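Opinion > Families > Weddings

Please let the children come to the wedding

2019-02-07, by Graciela Cáceres

In December we received an invitation to a wedding in Wakville. It was printed on thick cream paper, and at the bottom, in small letters, it said: "We love your little ones, but this is a day for adults." My daughter is seven. She had already chosen her shoes.

I want to say first that I understand the couple. A wedding costs a lot of money and the people who pay for it may invite whom they like. My cousin Javiera Herrera married last year in Plilau and the hall asked 200 for every place at the table, with the same price for a man of ninety kilos and for a child who eats only bread. If you have many cousins, and the cousins have many children, you can arrive at 3804 before anybody has bought the flowers. I do not call this a small thing.

But I think that we have started to make a wedding into something it was not before. Where I grew up, a wedding was the day when two families became one, and the children were part of the family, so they were there. They slept on coats. They ate the sugar almonds from under the tables. I remember almost nothing of my aunt's wedding except that I was allowed to stay awake until the musicians went home, and that my grandfather danced with me standing on his feet. He died the next spring. I am very glad that no card told me to stay at home.

The usual argument is the noise. A baby cries during the promises and the moment is lost. I have been to weddings where this happened, and each time the mother stood up, went outside for some minutes and came back. I have also been to a wedding in Rolland where a grown man, the best man, spoke for so long that the soup was taken away and brought again. Still we do not print on the card that there will be no best men.

There is also the question of who really stays at home. When the card says no children, one of the parents often does not come, and in my circle of friends it is usually the mother. Or both come and leave at nine o'clock, looking at their telephones. I have paid a babysitter for two nights and a train for three hours to see friends, and I was tired and a little angry for the whole dinner, and I suppose they could see it.

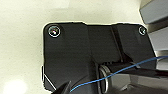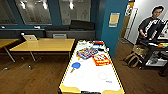
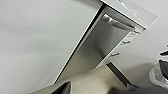
To have children at the party does not mean that they must sit quietly for five hours beside the adults. They need a corner, and somebody who looks into this corner from time to time. An air hockey table like the one with the yellow rim would do more for a wedding than a chocolate fountain – and I know some uncles who would not leave it either. A few board games and a big roll of paper on the floor are also enough. At Javiera's wedding the whole corner cost 800, with a student called Mitia who watched over it until midnight, and she says she spent more on napkins and candles.

For the wedding in Wakville I answered that I will come alone. I have not told my daughter yet. The shoes are blue and they will be too small for her by the summer.

Contact the editors | © 2019 | Back to top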